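Faulkner, August 2021 — Ridora, which sorts and repacks returned household goods for online retailers, has put its Costora handling system into regular use at its Faulkner site. The system moves single items from mixed returns to the correct outbound carton. It has been in production on one line since July, and the company is now releasing details of how the work on that line is organized.

Returned goods are a difficult case for automated handling. Items come back outside their original packaging, in no fixed orientation and often next to things they were not sold with. Costora uses a two-fingered gripper with padded contact surfaces and sets finger opening and closing force for each item class. The current library holds 200 item classes. Anything outside the library is left in place and flagged to the operator's screen.

Grasp behavior for each class is taught by example. An operator guides the tool through the pick by hand, and the recorded motion is reviewed before it is released to the line. Small parts with toothed or ribbed rims are held across the rim, one pad on each side, with the flat face left clear.
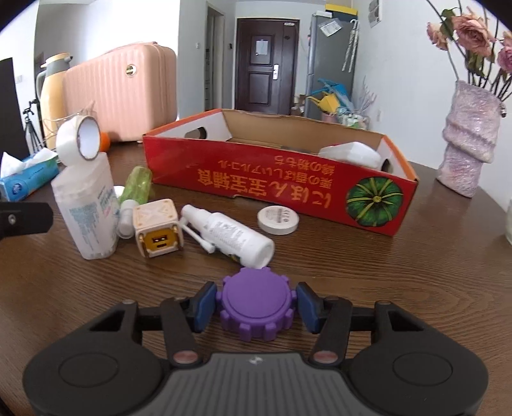

Teaching is done on ordinary tables with ordinary clutter. Early trials at Ridora's Jividberg workshop used cleared surfaces and single items, and the resulting motions did not transfer well to the line. Mixed surroundings are now standard for all new item classes.

In the July production run, 97 percent of attempted picks were completed without operator action. The line handles up to 2000 items per shift. Rates vary with the mix: soft packs and loose film remain slow, and liquids without a secure cap are still handled manually.

The change for staff is mainly one of task content. Before Costora, line employees spent most of the shift lifting, turning and placing goods. They now grade condition, resolve flagged items and teach new classes. No positions were removed. All 80 employees at Faulkner have completed the basic safety module, and teaching shifts rotate weekly within each crew.

"The people who know how to pick up a given item are the ones who have been doing it," said Saeed Ghorbani, head of line engineering at Ridora. "They teach the class and they sign it off. Engineering sets the force limits and checks the log."

Operators can reject any released motion from the line screen. A rejected motion is withdrawn at once and goes back to the teaching queue with the operator's note attached — the item class then runs manually until a replacement is approved.

A second line at Faulkner is being fitted with the same tooling. Work on soft packs continues at Jividberg.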